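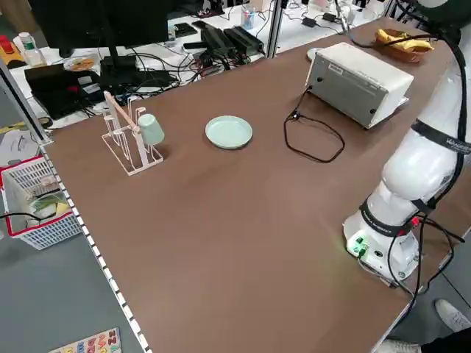

Chapter 4
Putting Things Back on the Table

A tabletop is shared by many small objects, and each of them needs its own place. A cup can hang upside down on a rack. A plate needs a flat spot, and fruit is best kept in a basket — away from cables. In this chapter we learn to plan such places before we move anything.

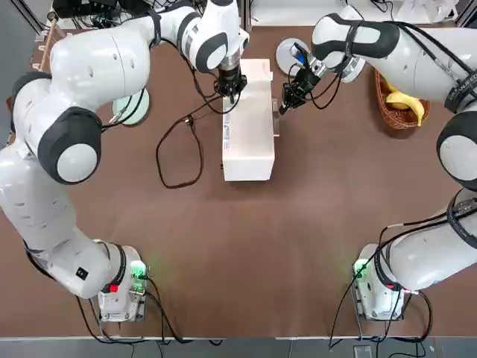

Heavier things should be placed first, and a cable should be gathered before the box it belongs to is moved. Exercise 4.1 uses a table 610 mm deep. Draw it on paper and mark where your hands can reach.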